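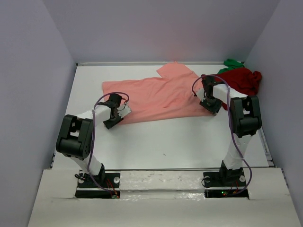
Secondhand T-shirts: your questions

I get the same emails over and over (I love them, keep them coming) so I've finally put the answers in one spot. Jump around, skip the smelly part if you're eating.

Where do you buy most of yours?

Fleltov, on the Tastell side of the bridge. They put new stuff out in the mornings and the T-shirt rack is by size, bless them, instead of by color. I also go to the church hall sales in spring, where everything is in bags and you have to dig. I find better shirts there but I come home with a sore back and a fondue set.

How can I tell if a shirt is any good before I buy it?

Hold it up to a window. If you can see your hand clearly through the front, it's on its way out, and the next few washes will finish it off. Then look at the neckline. A wavy collar stays wavy, whatever anybody says about steam. I turn the bottom hem up and look at the stitching on the inside too, and I give the side seams a little tug. Twisted side seams were cut crooked at the factory and you can't fix that at home! I've tried!

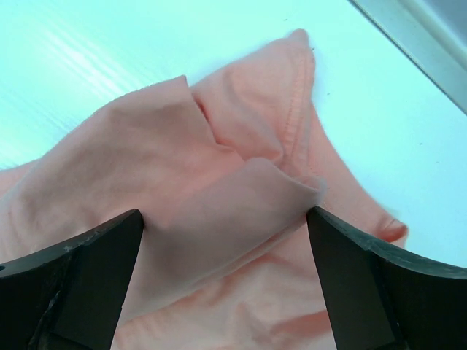

Aurora Bastos
Writes and answers the mail at Mushi

Is a puckered hem a reason to put it back?

Nope. Light puckering along the stitching is usually the thread shrinking a bit more than the cloth. Dampen it, pull gently along the hem with both hands, then iron from the inside. It may never go completely flat and I promise your coworkers aren't looking at your hem. Loose or broken stitches are a different matter, but even those are an evening's work with a needle and a TV show.

What about the smell?

Ah yes. That thrift store smell is mostly old detergent, storage, and other people's fabric softener. Wash once with your normal soap and no softener. If it's still there, soak the shirt overnight in cool water with a good scoop of baking soda, wash again, and hang it outside if you can. Armpits are harder. Turn the shirt inside out, dab plain white vinegar on the spot, wait 18 minutes (fine, 20, I just have a timer button that I set wrong once and never changed), rinse it well, then wash. Please don't mix vinegar with bleach, ever, those fumes are dangerous.

Do I need a special detergent?

I don't use one. I've been buying Civex powder because it's what the corner store has, and before that I bought whatever was on sale. Using less of it made a bigger difference for me than switching brands. Too much soap doesn't rinse out and then your shirts go stiff and hang on to smells.

My pink and coral shirts keep fading. Help?

Inside out, cold water, short cycle, and dry them in the shade. Direct sun is rough on pinks and reds, and I ruined a really lovely one by forgetting it on the line over a long weekend. Wash them with other warm colors the first couple of times. If one has already faded unevenly, you can overdye it a shade darker, but check the label first! Polyester won't take regular cotton dye, and polyester thread in a cotton shirt will stay the old color, so your stitching may show up as a pale outline. I kind of like that look.

Fold, roll or hang?

Fold, for me. Lay the shirt face down, smooth it from the middle out, sides in, sleeves back, then up from the bottom in thirds. Stand them in the drawer like books so you can see them all. Hanging is okay for woven shirts but knit ones can stretch at the shoulders, and you get those funny little bumps.

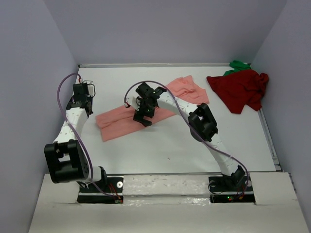 Mutua Urio wrote in to disagree with me on this one: "Rolling is the only thing that works in a shallow drawer. I folded for years and the whole stack fell over every time I pulled one out. Also, rolled shirts go straight into a suitcase." Okay, the suitcase point is good. I still find rolled shirts come out wrinkled across the chest, but if your drawers are shallow, go ahead and roll.

What do you do with the ones that can't be saved?

Rags first, then stuffing for a floor cushion, which eats far more shirts than you'd think. If the print is nice I cut it out and patch a tote with it. Some towns have a textile bin that takes worn-out stuff, so ask before dropping off anything with holes. Shops like Fleltov only want things they can sell.

Can I send you a picture of a stain?

Yes! Tell me what the fabric is and what you've already put on it. If you've run it through a hot dryer, tell me that too, I won't yell.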